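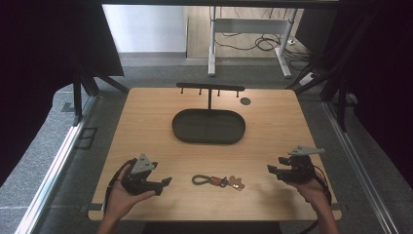 Home Contents Previous Chapter Next Chapter Glossary Index

Chapter 12
Setting Up and Maintaining a Tabletop Work Cell

A work cell built on a table is a modest installation, and it is often given less attention than it needs. The machine may be small enough to hold in one hand, but its results depend on the same conditions that govern larger equipment: a rigid frame, sound cables, clean jaws, and a layout that returns to the same state at the start of every cycle. This chapter describes how such a cell is set up, inspected, and repaired. The Hako cell, a two-gripper station with hand-held grippers, is used throughout.

12.1 The Practice Task

The practice task for the Hako cell is the hanging of a keychain on a peg rack. The task calls for a flexible object, a narrow target, and two grippers working close together, so faults in the cell tend to show early. A gripper with a worn jaw pad will usually lift a tray without trouble. The same gripper may let a leather tab turn as it closes.

Before each session, the operator places the rack toward the back of the table and checks that it stands upright. The pegs must be empty. The keychain is laid flat in front, within easy reach of both grippers, with its loop opened out. If a tray is used, it is emptied first and set on the center line.

12.2 The Frame and Table

Frame bolts are checked after every 30 hours of use. The table is pressed firmly at each corner; any movement must be traced to its source before work continues. A loose strut should never be corrected by tightening its neighbor. Table position is recorded on the cell card, and the card is updated whenever the table is moved.

12.3 Grippers and Cables

Each gripper is opened and closed 12 times before use while the operator listens for scraping. Jaw pads are wiped with a dry cloth and replaced after 600 cycles, or sooner if the surface has become smooth. Cables require particular care. Each should hang in a wide curve that allows the wrist to turn freely, and neither should cross the work area. A cable that pulls on the gripper will tire the operator and strain the connector.

Repair of a damaged connector is covered in Section 12.6. Students should complete the inspection record on page 172 before reading further.

Reader Comments (3)

Zerrin Tuncer
Our cell card has no line for the table position. Is there a newer version?

Yae Katayama
Zerrin, yes, it was revised in November. The table position is on the back.

olonov_shop
Please add a drawing of the cable curve to 12.3. My students always make it too tight.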